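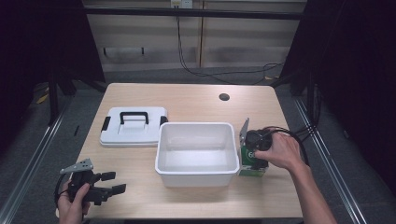 A white plastic storage box with its lid off. The black side latches and the carrying handle are on the lid.

Help > Storing your things > Boxes and lids

Boxes and lids: your questions
By Pierina Costa
Updated June
11 comments | 20 shares

These are the questions we get most at the Brurthorpe shop about plastic storage boxes, both from people buying new ones and from people who have had theirs in the loft for years. If yours isn't answered, ask at the counter or leave a comment.

What size should I buy?
Measure the shelf first, then the things. Most people do it the other way round and end up with a box that sticks out by a hand's width. Measure the depth of the shelf at the back as well as the front if the house is old. Allow a little height for the handle if the lid has one, as it may not fold completely flat.

The label gives a size in litres. What does that mean for me?
It is the volume up to the rim, with straight sides assumed. Boxes that narrow towards the bottom hold less of anything stiff, such as books or folders. For paper, ignore the litres and check that an A4 sheet lies flat on the base.

Can I stack them?
Yes, if they are the same make and size. We suggest no more than four high for clothes and two high for books or tins. Put the heaviest at the bottom. Do not stack on a lid with a raised handle unless the box above is shaped to fit over it.

Can I carry a full box by the handle on the lid?
Only if the latches are both shut and the contents are light. Craft things, cables and children's drawings are fine. For tools or jars, put a hand under the base.

Are the boxes airtight?
No. A latched lid keeps out dust and most spiders, but air gets in. If you keep wool in one, wash it and dry it fully before it goes away. The Buvik range has a rubber seal under the lid and does better in a garage, though we still wouldn't leave photographs in there over winter.

My lid has warped. Can it be saved?
Sometimes. Run it under warm water, lay it on a flat table and put a few heavy books on it overnight. Do not use boiling water. Lids usually warp after being kept near a radiator or in a sunny window, so it will happen again if it goes back to the same place.

One of the latches has snapped off. Do you sell spares?
We keep latches for Buvik and Jurnska boxes, in black and grey. They clip on without tools. Bring the other latch with you, as the older Jurnska ones are slightly narrower and the new part will not hold. For other makes we can't get parts, but a luggage strap round the box works well enough.

How do I get sticky labels off?
Warm the label with a hairdryer on low, peel slowly from one corner, then rub what is left with cooking oil and wash with soap. White plastic marks easily, so keep scouring pads away from it.

Can I keep food in them?
Packets and tins, yes. Loose flour, rice or pet food should go in a tub sold for food. The base of ours will say so if it is suitable.

What is the best way to label a box?
Label the short end and not the lid, or you will have to unstack everything to read it. Ilir Dimitriou on our stock side numbers his boxes and keeps a list in a notebook. He is up to 162, which is more than most homes need, but the method works just as well with 16.

Do you take old boxes back?
We take clean, uncracked ones with their lids, any make. Leave them by the side door on Milošević Lane before 4pm. Cracked ones have to go to the household tip - ask the staff there which skip, as it changes.

Can I return a box I have used?
Within 20 days, with the receipt, if it is clean and the latches work. Lids on their own can't be returned.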